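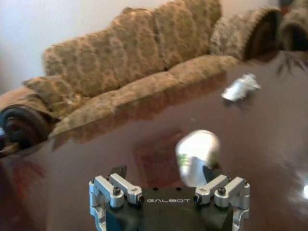 Leave the foil on the table

Quick one, I have 2 minutes before I have to be out the door.

Somebody in my house eats a sandwich, balls up the foil, puts it on the good table. Then another piece, flatter, further back. And the whole evening is gone to an argument about it. Crumpled foil on a shiny dark table, big patterned sofa behind it. You'd think it was a crime.

My view: the table is the problem. A glossy table shows everything. Every crumb, every thumb, the lamp, the sofa upside down in it. You buy a finish like that and you have signed up to wipe it for life. My aunt had one, more than 80 dollars a year on polish (she kept the receipts, I've seen them) and we ate in the kitchen. Standing up.

Preben Bergmann wrote in the Herkavier newsletter that a living room should be "ready to recieve guests at any hour." What guests? Mine text first. Then I have time to pick up two bits of foil – takes four seconds.

And a sofa with rolled arms and brown swirls is not a delicate thing. That pattern was made for people. Spill tea on it, who would know. So why does the table in front get treated like a museum piece, coasters, runner, no feet, no lunch?

I'm not saying live in filth. Food goes, plates go. Foil is dry trash, it can sit till you get up anyway. Flatten it out and use it again if its clean, my mother did, a whole drawer of it.

But the nagging, no. A room people eat in looks like people eat in it. I'd take a dull, scratched table over a lacquered one any day, and if ours gets scratched this winter I wont be the one calling the polisher.

Ok. Late now.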